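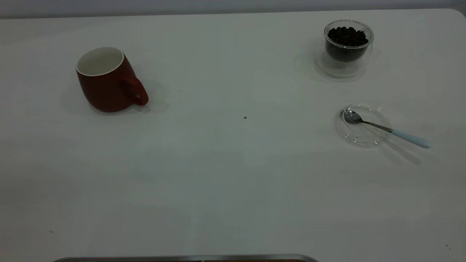 Posted in: Workbench diary | February 2022

Second round of the gripper comparison. Same table as before, red mug on the left, beans in the glass cup over on the right, spoon across its little dish with the blue handle sticking out past it.

Ran the Plorel fingers first – 14 tries on the spoon, 13 good. The one miss closed too early. Then the Skirketti, which is wider and slower, and got 7 from the same 14. Kazuhiro thinks the pads are too stiff for a round handle. I think the force limit is set wrong. We'll try it both ways.

Rok moved the wrist camera up a notch after lunch and had to redo the calibration, which ate up to 4 hours. The overhead view still loses the rim of the glass cup sometimes. The mug handle it finds fine.

Softer pads are on order from Narkstead. Scooping waits until they get here.

3 comments | 4 shares

We use cookies to remember your settings. Accept | Read more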